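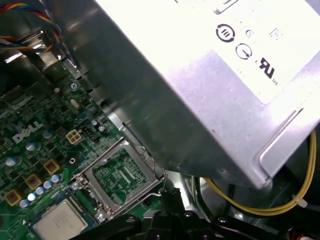
Handgelenkansicht bei der Demontage eines Desktop-PCs: Greiferfinger am Haltehebel des CPU-Sockels.

Henix Arnow
Aufzeichnungsstation für Manipulationsdemonstrationen

Arnow ist eine stationäre Arbeitszelle zur Erfassung von Demonstrationsdaten für lernende Greifsysteme. Ein Bediener führt den Arm per Teleoperation durch die Aufgabe, die Station zeichnet Bild, Gelenkstellung, Greiferweite und Kraft auf einer gemeinsamen Zeitbasis auf. Ausgelegt ist sie für kleinteilige Arbeiten an Elektronik: Hebel, Steckverbinder, Kabel, Schrauben, Baugruppen in engen Gehäusen.

Kamera am Handgelenk

Die Kamera sitzt fest am Flansch und blickt zwischen den Fingern auf den Arbeitspunkt. Die Greiferspitzen bleiben am unteren Bildrand sichtbar, damit die Lage des Fingers zum Bauteil in jedem Einzelbild enthalten ist. Belichtung und Weißabgleich lassen sich je Aufgabe festschreiben. Bei blanken Metallflächen, etwa Netzteilgehäusen oder Sockelrahmen, wird eine feste Belichtung empfohlen; die Automatik regelt bei Reflexen sonst während der Annäherung nach, und die Episode enthält Helligkeitssprünge.

Finger

Lieferbar in zwei Ausführungen. Die schmale Ausführung ist für Hebel, Laschen und Jumper vorgesehen, die breite für Kühlkörper, Speichermodule und Laufwerke. Beide sind schwarz und matt. Der Wechsel erfolgt von Hand mit einem Innensechskantschlüssel, danach ist der Nullpunkt der Greiferweite neu zu setzen. Die Software verweigert die Aufnahme, bis dies geschehen ist.

Bedienung

Eine Episode beginnt und endet per Fußtaster. Nach dem Ende vergibt der Bediener eine von drei Kennungen: gelungen, misslungen, verworfen. Misslungene Episoden bleiben im Datensatz und werden getrennt indiziert. Verworfene werden erst beim Abgleich am Tagesende gelöscht und können bis dahin zurückgeholt werden.

Teilaufgaben werden als Textmarken gesetzt, zum Beispiel »Haltehebel anfahren«, »Haltehebel lösen«, »Rahmen öffnen«. Die Marken können auch nachträglich im Betrachtungsprogramm Pirihi verschoben werden. Die Originalzeiten bleiben gespeichert.

Technische Daten

Freiheitsgrade des Arms: 7
Maximale Greiferweite: 55 mm
Aufzeichnungsrate Gelenke und Kraft: 300 Hz
Synchronisation: Hardwaretakt, gemeinsam für alle Kanäle
Speicherung: lokal, Wechseldatenträger
Export: offenes Containerformat, eine Datei je Episode
Kalibrierung: Referenzplatte im Lieferumfang

Referenzdatensatz Wirkska

Der Station liegt der Datensatz Wirkska bei. Er umfasst 1.109 Episoden an geöffneten Desktop-Rechnern und wurde vollständig mit Arnow in Serienausstattung aufgenommen. Verantwortlich für Aufgabenkatalog und Kennzeichnung war Delphine Kapoor, die Teleoperation leitete Brodie Doolan. Der Datensatz dient zum Prüfen der eigenen Verarbeitungskette, bevor eigene Aufnahmen vorliegen. Für den produktiven Einsatz eines Modells reicht er allein nicht aus – Gehäusetypen und Beleuchtung sind dafür zu einheitlich.

Hinweise zum Aufbau

Rechnergehäuse liegend fixieren und vor der ersten Episode vom Netz trennen. Lose Kabel können im Arbeitsraum verbleiben, sofern sie Teil der Aufgabe sind. Die Station ist nicht für Arbeiten an unter Spannung stehenden Geräten zugelassen. Nach jeder Kollision die Kamerakalibrierung an der Referenzplatte prüfen.

Lieferumfang

Arm mit Greifer, Handgelenkkamera, beide Fingerausführungen, Führungsarm, Fußtaster, Aufzeichnungsrechner, Referenzplatte, Datensatz Wirkska. Tisch und Spannmittel gehören nicht dazu. Auslieferung der aktuellen Ausführung ab September.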